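Florton Trail Program
Progress report to the Kandness Fund, April

Work on the Ursu section is on schedule. The crew cleared 3293 feet of path and put in 2 footbridges – the second took longer than planned, as the lumber came late. Drainage at Sarik is still open. We have spent $2000 on gravel and expect to need 100 more bags before the lower loop can reopen. 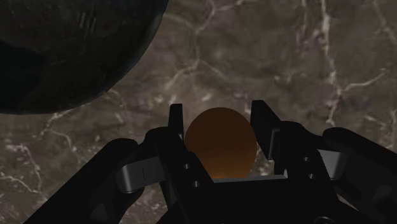
Report prepared by the Program Coordinator, Florton Trail Program

The next payment request will cover signs and the parking area at Sarik. Receipts are attached.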